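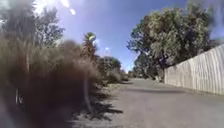 Most cats and a good many dogs will need a course of tablets or liquid at some stage, and most owners are sent home with a packet and a one-line label. What follows is the method we show people at the counter. It works for worming tablets, antibiotics and the daily joint or skin supplements that come in capsule form.

## Before you start

Read the label through once. Check the animal's name, the dose, how often it's given and whether it goes with food. Some medicines work poorly on a full stomach and some cause vomiting on an empty one. If the label doesn't say, ring and ask.

Get these ready on the bench first:

- the tablet or capsule, out of its packet
- a 2 mL syringe of water, no needle
- a towel, for cats and small dogs
- a treat the animal likes and doesn't normally get

Don't crush or split anything unless you've been told you can. Coated tablets are coated because they taste foul or because they need to get past the stomach. A cat that bites into one will froth at the mouth, and you'll have trouble getting near it next time.

## Tablets in food (dogs)

1. Make three small balls of soft food, each about the size of a grape. Plain cooked chicken mince or a soft cheese will do. Avoid anything with onion or garlic, and check peanut butter for xylitol.
2. Push the tablet into one of them and close it over. Wash your fingers, or the dog will smell the medicine on all three.
3. Give a plain one, then the loaded one, then show the last one straight away so the dog swallows to get to it.

Don't put the tablet in a full bowl of dinner. You'll find it on the floor, licked clean.

## Tablets by hand (cats and fussy dogs)

1. Wrap a cat in the towel with only the head out. Sit it on a bench facing away from you, its back against your chest.
2. Put your left hand over the top of the head, thumb and finger behind the whiskers, and tilt the nose up. The lower jaw will loosen.
3. Hold the tablet between the thumb and finger of your other hand and use the middle finger to lower the jaw.
4. Drop the tablet as far back on the tongue as you can, in the centre. Close the mouth.
5. Hold the mouth gently shut, bring the head level and wait for a swallow or a lick of the nose.
6. Follow with the water, slowly, into the side of the mouth. Dry tablets can lodge in a cat's throat and burn it.

If it takes more than two tries, stop and leave it for half an hour.

## Liquids

Shake the bottle. Draw up the dose, then hold the syringe in the gap behind the canine tooth and give a little at a time — let the animal swallow between squirts. Keep the head level. Tipping it back makes it easier to breathe the liquid in.
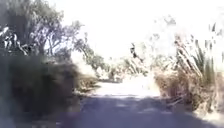 **Mostonora, September**

## Keeping track of a course

Shoshana Kowalczyk has rewritten this part for spring, when the skin and itch cases come in. The usual supplement course at our Mostonora rooms is 21 days, one capsule each morning. Write the days on a sheet of paper, stick it to the fridge and cross each one off after the dose goes down. In a house with more than one adult this matters a great deal, as double dosing is the most common mistake we get calls about.

If you miss a dose, give it when you remember, unless the next one is nearly due. In that case skip it. Don't give two together.

Finish antibiotics even if the animal looks well. With supplements it's fine to stop if you see loose stools or a loss of appetite — then let us know before starting again.

## When to ring

Ring the same day for repeated vomiting, a swollen face, hives, or coughing that begins right after a liquid dose. If your pet is struggling to breathe, don't ring first. Come straight in or go to the after-hours clinic at Geltitden.

Repeat scripts need to be requested by noon on Friday to be ready for the weekend.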